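**Grasp point keeps landing inside dark fabric, depth is full of holes**

Posted in Perception, September

**flillosholm_lab**

I'm running a laundry pick task with a two-finger gripper and a wrist camera. The planner is Ovska, mostly stock. Light colored shirts are fine. With black clothes the grasp point comes out too deep and the arm stops on the force limit before the fingers close.

What I have checked so far:

- Hand-eye calibration, redone twice. Error is small and the same on both runs.
- Finger length in the tool file.
- Depth topic and color topic are in sync.

The segmentation mask is good. The depth inside the mask is bad. On one approach I logged 1439 valid depth pixels in the whole mask, and most of those were along the border. Auto exposure is on. I'm using the default hole filling, which I think takes the farthest neighbor.

Wrist view on the approach, with the window behind the plant:
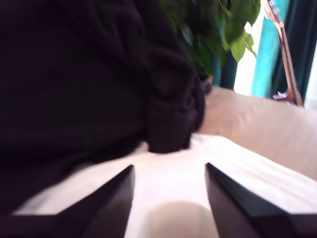
**Category: Perception / Depth / Dark and deformable objects**

The target is the thick fold just ahead of the fingertips. I would like to keep the room as it is if I can, so a software fix is preferred. Is there a setting for this, or do I need to write my own filter?

---

**bollitz_user**

Close the curtains and try again.

---

**xiao_tools**

Your hole filling is the first thing to change. If it takes the farthest neighbor, every gap in the black cloth gets filled with the depth of the white surface under it. The planner then thinks the top of the fold is down at sheet level and sends the fingers there. Set it to nearest neighbor, or turn it off and handle the gaps yourself.

What I do in my own setup:

1. Turn off auto exposure on the wrist camera. A bright window pulls the exposure down and black fabric ends up with no texture to match. Set it by hand for the cloth and let the window clip.
2. Merge depth over 4 frames while the arm is holding still. Don't merge while it moves.
3. Take the 19th percentile of valid depth inside the mask, counting from the near side, and use that as the fold height. The mean is no good because the border pixels drag it down.
4. Stop some 8 mm above that height and do the rest as a slow guarded move.

Step 4 matters more than it sounds. Cloth gives when you touch it, so the contact threshold has to be low – mine is well under the default – and you need to zero the force reading right before the move starts.

If you still get too few pixels after step 1, reject the grasp and look again from another angle. Ovska has a retry hook for this but it's off in the stock config.

---

**flillosholm_lab**

Nearest neighbor fixed most of it. The fill setting was in the camera driver and not in Ovska, so I had been changing the wrong file. Still getting early stops on thin socks. I'll open a separate thread for that.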